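2021-12-18 – filtration bench, continued

Got in early and had the bench to myself for a bit, which is my favourite way to start. Still on the gravity filtration for the Plasness batch. I want this written up properly so that Leonie can pick it up without having to decode my sticky notes (sorry, Leonie).

Black cloth back on the table. I know there were grumbles about it, but I am completely sold. White solid on a white bench is misery, and on the cloth I can spot a stray crumb from a yard off.
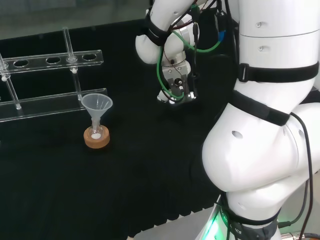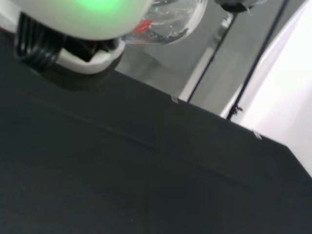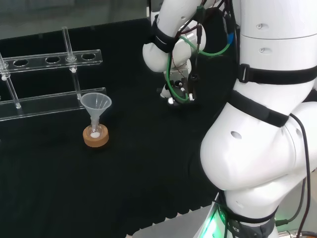
On to the funnels. I have gone over to the plastic ones for this job and put the glass ones back in the drawer. They're light, so the flask doesn't go top-heavy when it's only got a little in it, and the wide mouth is forgiving when you pour. The one thing to watch is the fit. If the stem sits too snugly in the neck the air can't get out, the flow slows to a sulk and you stand there thinking the paper has clogged. I lost most of a morning to that in May! A folded slip of paper between funnel and neck sorts it out completely.

Fluted paper, not the plain cone. I timed both on the same slurry, 80 ml each, and the fluted one was so much quicker that I did it again to be sure I hadn't misread the clock. Same again. I'm delighted with this. My fluting is still ugly, Leonie's is beautiful, and they seem to run equally well, so I shall stop fussing over the folds.

Wetting the paper first: yes, always. A squirt of the same solvent, let it drain, tip that out, then start pouring. Pour down a glass rod if you've got a steady hand and keep the level a finger's width below the top of the paper. When I get greedy and fill it up, solid creeps over the edge and goes straight down into the flask, and then it's all to do again.

Cork rings: please can we order more. A round-bottomed flask with a funnel in it wants a ring that fits, and I keep having to hunt for one. I tried one of the rubber ones from the Pruvost box as a stand-in and it grips well but drags the cloth along when you lift the flask. Cork is much nicer. Asked for a handful in the medium size.

The clear acrylic rack is a joy, by the way. I wasn't expecting to have feelings about a rack. You can look through both levels and read a tube label without lifting the tube, and it rinses clean in seconds. Don't wipe it with acetone!! The old one went cloudy that way and it never came back. Warm soapy water, soft cloth, leave to dry on its side.

Weights, before I forget them:
Sample 2,396 – 71 mg, dried overnight, nice free-flowing powder.
Sample 2,397 – not weighed yet, still a bit claggy when I prodded it with the spatula. Back in the desiccator till tomorrow.

I'm really pleased with 2,396. The earlier ones clumped and stuck to everything, and this one slid off the paper in one go like icing sugar. The only change was a slower cool before filtering. I let it come down on the bench with a watch glass over the top and kept my hands off it, where before I'd been rushing it into the ice. So the plan is to do the next three that way and see if it holds up. If it does I'll rewrite the Vurum sheet, which still says ice bath straight away.

Rinsing the last bit out of the flask: two small rinses get more than one big one. Swirl, tip, swirl, tip. Use filtrate for the first one if you're worried about dissolving product. Leonie Treloar showed me that in my first week and I have never stopped being grateful.

Labels. The Plerkesico pens smudge the moment solvent goes near them, so I've gone back to pencil on paper tape. Looks old-fashioned, survives everything. Put the label on the shoulder of a bottle and not on the cap, please – caps wander.

Still to do:
– weigh 2,397
– shake out the cloth over the bin (outside the hood, so it doesn't all get sucked up) and put it through the wash
– find the other half of the box of fluted papers, I'm sure there was one
– melting point on 2,396, two capillaries
– write down the cooling time properly next go, "a good while" is no use to anyone

Leonie, if you're in before me, the filtrate from 2,396 is in the fridge on the second shelf with tape round the neck. Please don't throw it out yet. I want to see whether a second crop comes out of it overnight, and I've got a good feeling about it.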